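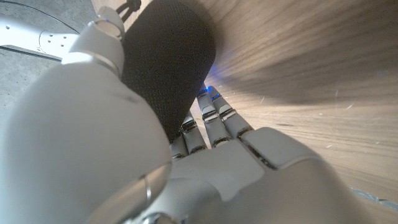
Abb. 2: Schwarzer Zylinder auf hellbrauner Holzfläche

4.2 Zylinder aufstellen

1. Holzfläche abwischen. Der Hersteller Rønning nennt sie »pflegefrei«, Fingerabdrücke blieben bei uns trotzdem.
2. Zylinder seitlich greifen und 200 mm von der Kante entfernt absetzen.
3. Stand prüfen, auch wenn Plutura das für überflüssig hält.

Hinweis: Ob die angegebenen 700 g zum Beschweren reichen, bitte selbst testen.

Vorsicht: Nicht über das Holz schieben. Der Zusage »kratzfrei« trauen wir nicht.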